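Robot kitchen update, and what it means for the prep crew

Quick one this month, lots going on. As most of you know the two-armed robot is due at the Birkomum staff kitchen in May, and since spring the planning team has been working it out in simulation first. Same job every run: go to the doors and cabinets, reach, grip, let go, back off. Dull to watch. Useful though.

Reynaldo Bañez runs the morning prep and has sat in on most of the sim sessions. His main ask was simple. Don't make my people walk around the thing. So the team has been looking at where it stands when it faces a door, how far up the arms come, and who would be trying to squeeze past with a tray at 6:30. 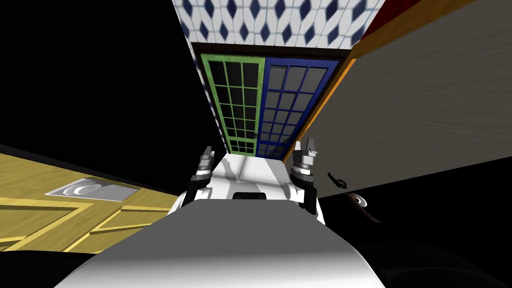 Which brings us to the schedule. Fetching and putting away goes to the robot first, in the slow stretch after lunch. Chopping, cooking, tasting, anything with a customer at the end of it stays with people. Kwok-wai Pan's team keeps the line exactly as is. Nobody's hours are being cut for the trial, we asked and got that in writing from Witden, who are paying for it.

What does change: three people move off put-away for part of the afternoon. Two go to ordering, one to training on the robot itself (stop button, resets, what to do when it drops something). Sigita Jaunzems is taking the first training spot. She says she put her name down mostly to get out of stacking pans, fair enough.

Numbers for those who like them. 264 sim runs logged so far, the plan is 2000 before anyone switches on the real one. Man-lok Hsieh goes through the failed ones by hand. Bad grips mostly, plus a few where the arm picked a awkward angle and had to start over. Small stuff is the hardest, he says, and dim corners don't help.
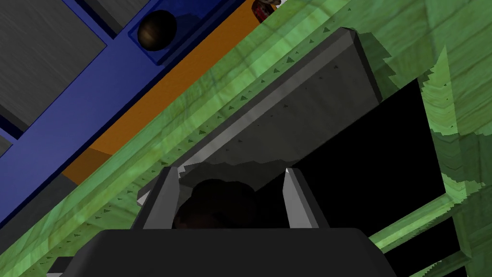
Will I have to work right next to it?

Only if you've done the training and want to. During the trial there's a taped-off area while the arms are moving, and a trained person stays within reach of the stop button. Everyone else carries on at their normal stations.

Other bits. The break table is moving to the Mak side of the building to free up floor, sorry to the people who liked the window. Trondetti will send someone to redo the floor markings. Kai-wen Tse is collecting worries, complaints and good ideas, drop a note in the box by the time clock or just grab him. The last feedback session ran 30 minutes over so the next one gets a longer slot, and there will be be sandwiches.

Training sign-up sheet is on the board by the lockers.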